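# Why Do We Make Our Beds?

You spend a large part of your life in bed. If you sleep for nine or ten hours a night, which many children do, that is more time than you spend at school. So it is worth knowing what a bed is made of, what all the layers do, and how to put them back in order in the morning.

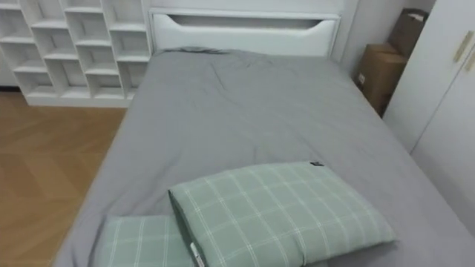 A bed looks like one thing, but it is really a stack of things. Each layer has its own job, and most of them can be taken off and washed.

## The layers of a bed

**The frame.** This is the part that stands on the floor and holds everything else up. Inside it there are usually slats, which are strips of wood or metal that run from one side to the other. The gaps between the slats let air reach the mattress from underneath.

**The headboard.** This is the upright panel at the end where your head goes. Some are padded, some are made of bars and some are flat and plain. A headboard stops your pillow from slipping down behind the bed. It also gives you something to lean on when you are reading.

**The mattress.** This is the thick, soft part. It may be filled with foam, or with metal springs, or with a mixture of both. One spring mattress made by a firm called Reddy has 800 small springs, each sewn into its own little cloth pocket. When you lie down, the springs under your hips and shoulders squash more than the others, because those parts of you press harder.

**The bottom sheet.** A sheet goes over the mattress to keep it clean. Many bottom sheets have elastic in the corners so that they grip. These are called fitted sheets. A flat sheet has no elastic and has to be tucked in by hand.

**The duvet or blankets.** A duvet is a big cloth bag filled with something fluffy, such as feathers or man-made fibres. It goes inside a cover, which works like a giant pillowcase. Blankets are woven or knitted and do not need a cover, although people often put a sheet between the blanket and themselves.

**The pillows.** A pillow fills the gap between your head and the mattress so that your neck is not bent while you sleep. Pillows have covers too, called pillowcases.

## How does a duvet keep you warm?

A duvet does not make any heat. You do. Your body is always giving off warmth, even when you are asleep.

The filling in a duvet traps a lot of air in tiny pockets. Heat does not travel easily through air that is kept still, so the warmth from your body stays close to you. A duvet that has been squashed flat has less air in it and does not work as well. Giving it a shake helps the filling spread out again.

Put your hand under your duvet before you get into bed tonight. It will probably feel cool. Do the same after you have been lying there for ten minutes. All of the difference came from you.

## What happens to a bed at night?

You move much more than you think you do. Most people turn over many times in one night, and each time they turn they pull the covers with them. By morning the sheet may be wrinkled, the duvet may be sideways and the pillow may be on the floor.

Your body also gives off a little water while you sleep, as sweat and in your breath. Some of it goes into the bedding. You cannot usually see it, but it is there. For this reason it is a good idea to fold your covers back when you get up and let the bed air for a while before you make it. Half an hour is plenty. You can get dressed and have your breakfast in that time.

Tiny flakes of skin come off you as well. They are too small to notice. House dust mites, which are also very hard to see, eat these flakes. Nearly every home has dust mites and they do not bite, but they make some people sneeze or wheeze. Washing the bedding keeps their numbers down.

## How to make a bed

You can do this by yourself if your bed is a single one. A double bed is easier with two people, one on each side.

1. Take the pillows off and put them on a chair.
2. Pull the duvet right back, or take it off altogether.
3. Smooth the bottom sheet with the flat of your hand. Start in the middle and push the wrinkles out towards the edges.
4. Check the corners. If one has come loose, lift the mattress a little and pull the sheet back under it.
5. Hold the duvet by the two corners nearest the headboard and give it a good shake.
6. Let it fall, then walk round the bed and see if it hangs down the same amount on each side.
7. Plump up the pillows and put them back.

To plump a pillow, hold it by two sides and push your hands together a few times, as if you were playing an accordion. Then turn it and do the other two sides.

A few wrinkles do not matter. Cotton creases very easily, and a bed can be perfectly comfortable with creases in it.

## Putting a cover on a duvet

This is harder, and plenty of grown-ups do not like doing it. Try it this way.

Turn the duvet cover inside out. Put your arms inside it, right up to the far corners, so that you look like a ghost with no head. Now take hold of the two top corners of the duvet *through* the cloth. Keep hold of them and shake, so that the cover falls down over the duvet and turns the right way out. Pull the bottom corners into place and do up the buttons or poppers.

You may need somebody tall to help with the shaking. You can also stand on the bed, if you are allowed to.

## Small labels with a lot to say

Look along the seams of a pillow or a duvet cover and you may find a small fabric tag. This is a care label. It tells you what the cloth is made of and how to wash it without spoiling it. Much of it is written in little pictures, so that people can understand it whatever language they speak.

- **A tub of water** means it can be washed. A number inside the tub is the hottest temperature you should use, in degrees Celsius.
- **A tub with a hand in it** means wash it gently by hand.
- **A triangle** is about bleach. If the triangle is crossed out, do not use any.
- **A square with a circle inside** means a tumble dryer. If it is crossed out, hang the washing up to dry instead.
- **An iron** means it can be ironed. The dots inside show how hot the iron may be. One dot is cool and three dots is hot.

See how many of these signs you can find on things in your own bedroom. Clothes and curtains have them as well, and so do some soft toys. Leave the labels where they are when you have finished. They are needed every time something is washed.

## How often should bedding be washed?

Sheets and pillowcases are usually washed every week or two. Duvet covers can go in at the same time. The duvet and the pillow inside are washed much less often, perhaps once or twice a year, and large duvets may have to go to a laundry because they do not fit in a washing machine at home.

Rekha Raju runs the laundry at the Kerberg, a hotel by the sea. On the busiest morning last summer her team washed 409 pillowcases. They use 3 big machines, and each one can hold the bedding from 6 beds at once. The clean pillowcases go through a heated roller that presses them flat, and then they are folded and stacked by size.

Hotel beds are stripped every time a guest leaves. A person who makes beds all day gets very quick at it. Rekha can make a single bed in roughly two minutes – and that includes changing the pillowcases.

## Did people always have beds like ours?

No. Long ago, many people slept on sacks stuffed with straw. The straw went flat and had to be changed. Some people slept on benches or on the floor near the fire, and whole families often shared one bed to keep warm.

Rich people in the past had tall beds with a post at each corner and curtains all round. The curtains kept out draughts, and they gave some privacy too, as servants might be sleeping in the same room.

Duvets were used in northern and central Europe for a long time before they became common in Britain. That only happened in the 1970s. Before then most British beds had sheets, blankets and a top cover called a bedspread or an eiderdown. Ask an older relative what was on their bed when they were small, and whether they had to tuck it all in.

In some countries beds are put away during the day. In Japan, a traditional mattress called a futon is laid on the floor at night. In the morning it is folded up and stored in a cupboard, and the room can be used for something else.

## Things to try

**Test the air.** Take two socks that are the same. Stuff one loosely with cotton wool and leave the other empty. Ask an adult to fill two small jars with warm water from the tap and put the lids on. Put one jar in each sock, with the cotton wool packed loosely all the way round the first. Wait for half an hour, then feel the jars. Which one is warmer?

**Draw your layers.** Draw your bed from the side as if it had been sliced down the middle like a cake. Label each layer, starting with the floor.

**Time yourself.** Make your bed every morning for a week and write down how long it takes. Do you get faster?

## Words to know

**Slats** – strips that hold up a mattress.

**Seam** – the line where two pieces of cloth are sewn together.

**Fibres** – very thin threads.

**To air** – to leave something open so that fresh air can dry it.

**Eiderdown** – a quilt filled with soft feathers, named after a sea duck called the eider.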